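Workshop notebook – paper goods
April
Khurram Orakzai

Print this page | E-mail this page

Picking up where I left off with the cup sorting. I had hoped to be done with it by now, but the supplier for the Mastia party boxes sent the second lot in mixed sleeves, so whatever tidy plan I had on the last page can be crossed out (I have crossed it out, for anyone leafing back). What follows is mostly for my own memory and for whoever takes over the packing list when I'm at the Gillmont fair.

The order first, so it's written down somewhere other than the back of an envelope. We owe Gillmont 400 cups in the leaf and cartoon designs together, and Fuvance want 1,000 in plain red, which I think is too many for the kind of shop they are, but they know their customers and I don't. The small size is still an open question. I like it very much for children and for samosa chutney, and I would happily put it in every box, but it does get lost among the larger ones and I have twice found a stray one in a sleeve where it had no business being.

Started at 9:30 with tea and good intentions. The big table is taken up with the labels until the glue has set, so the bed has been the sorting surface again. It's a good surface, I must say. A firm mattress with a sheet pulled tight over it is kinder to paper rims than a tabletop is, and a cup that topples just lies there and waits for you instead of rolling off under the furniture. The checked sheet helps too, as I can use the squares to keep one kind from drifting into the next – at least at the beginning of the morning, before I get careless.

My method, such as it is: tip out a sleeve, lay everything on its side, look into each mouth for a crushed seam, then run a thumb round the rim. Rim faults are easier to feel than to see. I learned that with the first lot, when I passed a whole stack by eye under the lamp and then had to go back through all of it after Tam's sample came apart at the roll. Anything doubtful goes in the bin bag straight away. I used to keep a "perhaps" pile and it only ever grew. 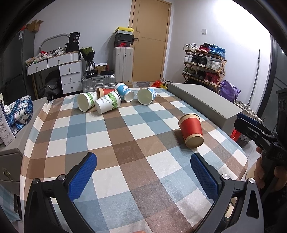
Cups on the checked sheet, red one nearest, the printed ones toward the far edge.

Some notes on the designs while they are fresh in my mind.

The green leaf on white is still my favorite of the lot. It looks clean, it goes with any napkin, and people who say they don't care about paper cups pick it up first. I'd like to ask the printer whether the green could be a touch deeper on the next run, but I would not hold up an order over it.

The red is a cheerful thing and I have nothing against it. With the beige base it looks a bit more grown-up than the all-over red we had last year, which I always felt belonged at a ball game. For Fuvance it's the right choice. I want to try it next to the kraft plates before I say so in writing.

The white and blue cartoon one I was rude about in the winter and I take it back. My niece's friends fought over them. They will be the first to run out, and I should order 200 over what the list says so that we're not caught short in the summer.

Water test, same as before. Filled 11 cups from the second lot and left them standing on newspaper by the sink from 10:15 until after lunch. One had gone soft at the bottom seam, the others held. I'm content with that for cold drinks. For hot drinks I'm not going to promise anything until I've done it again with tea at proper drinking temperature, with the cups held in the hand the way people hold them, and not just standing there being looked at. Colleagues, please don't tell Gillmont they are suitable for coffee. I know it was said at the last meeting and I know it was meant kindly.

The storage question has come up again. Sleeves stored on end get a dent in the bottom cup, every time. Lying flat they keep their shape but take up twice the shelf, and the shelf is not what it was. I've been using the longest box I could find, and I think two more the same length would see us through to the end of the season. If anybody has long boxes at home, from curtain rods or the like, please bring them in before they go out with the recycling!

Stopped at 1:00 for lunch, and then didn't get back to it until nearly 3:00, as the phone would not leave me alone. Did another two sleeves in the afternoon and found them better than the morning ones, fewer pinched rims, so perhaps the trouble was only in the top layer of the carton where the strap had been.

Still to do:
Tea test, second lot.
Write to the printer about the green.
Find out from Mastia whether the small cups go in every box or only the children's ones.
Get the sheet back in the wash before I need the bed for sleeping visitors.

Scissors are in the label drawer, where they live. Please put them back there.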